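The Hanger Problem: Sorting a Shared Closet at Tireo House
Term project report, Household Systems
Binta Bako

3. What we set out to do

By August the shared closet on the second floor had stopped being a closet. You opened the door and things came out to meet you. Our group picked it as our project over the bike shed, mostly because the bike shed has wasps.

The plan was to get every hanger off the rail and into one place, sort them by type, and put back only what the residents would use. We gave ourselves a budget of 700 and spent 59 of it, nearly all on hooks. The rest went back to the department, which seemed surprised to see it.

4. Sorting

We took 124 hangers off the rail on a Friday evening. Wire ones tangle with each other and with everything else, so those went straight to a box by the door. Plastic ones went into baskets. Danladi wanted a third category for "hangers with ambition," meaning the ones with clips, and after some discussion he got it.

All sorting happened on a table. We had tried the floor the week before and lost an hour to people stepping over each other. A pale surface is best for this, as a thin metal hook disappears completely against a patterned rug.

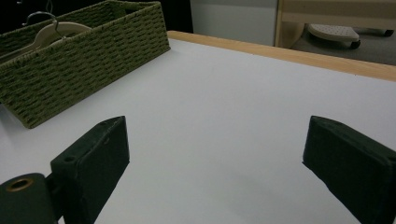
Photo: Binta Bako / Tireo House project

The olive green woven basket did better than we expected. It is rectangular, so a hanger can lie along it, though the hook still sticks up over the side and grabs the sleeve of whoever walks past. I have the snagged cardigan to show for it. A deeper basket would fix this and would also be impossible to fit on the closet shelf, as we learned with the one Dikon brought from home.

The cream plastic hangers have curved shoulders, and shirts keep their shape on them. Residents asked for these first. Requests for wire hangers came to 2, both from the same person, for a purpose he declined to discuss.

5. Problems

Labels fell off. We used paper tape the first time and cloth tape the second, and the cloth tape is still up as I write. The "clips" basket filled with socks within a few days. We moved it to a higher shelf, where it filled with socks more slowly.

We also never settled who refills the baskets. The current system is that I do it on my way to the laundry room.

6. Next steps

Surham House has asked for our shelf measurements and wants to try the same layout in its hall closet. We have sent the drawings and a warning about the socks. The remaining hooks are in the bottom drawer of the desk in the study room, behind the stapler.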